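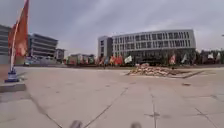
I have been meaning to write about the square outside the Ultora offices for months now, and what finally pushed me into it was sitting there on Friday with a cheese roll, a lukewarm coffee and nothing at all to do until my bus.

If you don't know it, the square is a great big paved space with office blocks set well back from it, and for my first year in this job I thoroughly disliked it. I used to hurry over with my head down, grumbling about the lack of benches. The paving is all large pale slabs, dusty and a bit stained, and on a grey day the ground and the sky seem to have agreed on a colour between them.

But I have softened — I really have! I think it started with the curved building. I must have walked past it 600 times before I stopped and looked at it properly, and it is a lovely long lazy bend of a thing, with tall thin windows and white fins between them. Then there's that boxy grey tower at the left end, which I used to think spoiled it. Now I'm rather fond of the tower. It looks like an older relative who has been asked to stand next to the bride.

My other favourite is the orange-red feather flag on its blue base, over by the concrete step. On a dull morning it does me as much good as the coffee. I would happily have 16 of them, in every colour going, though I suppose the people who look after the place might feel differently.

The step itself is where I eat, when it's dry. You do get a chilly behind, so bring a folded jumper or a carrier bag. Coffee comes from Rondonuwu, a short walk away, where they open at 8 and will warm a cheese roll if you ask nicely (I forgot to ask, hence Friday's cold one).

I'd still like a bench or two, and a bit more shade for the summer. My old office looked out on a car park and a wall, though, so I'm in no position to be fussy. Next week I'm going to try the far side of the square at lunchtime and see whether there's any less wind over there.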